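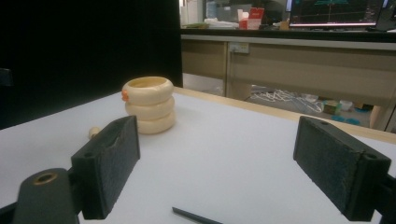 Right, a thread about stacking rings, because I have spent my whole Monday evening on them and I regret nothing!

Some background for anyone new. I look after the toy shelf at a toy library in Nirnimcombe. People borrow a toy, take it home, bring it back, borrow another. My favourite part is checking things over and putting sets back together, and this week it's been the small wooden and not-so-wooden bits that have lost their boxes.

The cream rings are my new loves. Three of them, fat and rounded like doughnuts, and they look so good piled up on a white table. I kept walking past just to look at them. No rainbow, no faces, no buttons. Cream on cream on cream, and then one little dab of orange on the left of the top one. That orange!! It does so much work for such a tiny thing.

I'd been looking at the Momska sets for ages and they're lovely, but every ring is a different colour and a different size, so there is a right order. With these I've been piling them any old way. The top one's sitting a bit skew and I like it better like that.

There's a small ball in the same cream as well, next to the stack. I've decided they belong together. If anybody knows better please shout, I am fully prepared to be told the ball came from something else entirely.

Things I've tried so far with three rings and a ball: ball in the top ring like an egg in an egg cup (very pleasing). Ring on its edge, roll the ball through (harder than it sounds). Rings flat in a row, drop the ball in each one. Tower as tall as it goes, which at three rings is not very tall, but I was still holding my breath.

My sister's youngest is 2 and she has no interest in towers whatsoever. She wants to wear the rings. One on each wrist and off she goes round the kitchen like a duchess. I think that's a perfectly good use of a ring.

A plain table helps more than I expected. Ours used to have a patterned oilcloth on it and everything small vanished into the flowers. Since we went white I can find the bits, and children seem to stay put for longer with one or two things in front of them than with the whole basket tipped out. That's only my impression, I haven't done a study, but it's been lovely to watch.

Someone asked last time how we keep sets together. Cotton drawstring bags, with a luggage label tied on. The label says what's inside, in words, and I sign it when it comes back complete. We have 241 bags on the shelves now, which made me squeak when I saw the number on the list. When I started it was 20 and a shoebox.

The shoebox still exists. It's called the Parry box, after the street it was found on, and every lonely piece goes in there. I go through it every few weeks and match up what I can. Last time I reunited 5 sets in one afternoon and had to go and have a celebratory bun.

Cleaning, as I always get asked: damp cloth, drop of washing-up liquid, another damp cloth, then out on a towel overnight. I don't soak anything. For grooves and corners I use an old soft toothbrush and a podcast.

Next job is a label for this lot. So far I've got "Three rings and a ball (possibly)". Kistden, which is what we call the back shelf for the littlest ones, has a gap exactly the width of one bag, so they've got a home to go to.

If you've got stacking rings at home, tell me what yours get used for, please! Bracelets, pretend bagels, hats for teddies, I want all of it. Replies open, kettle on.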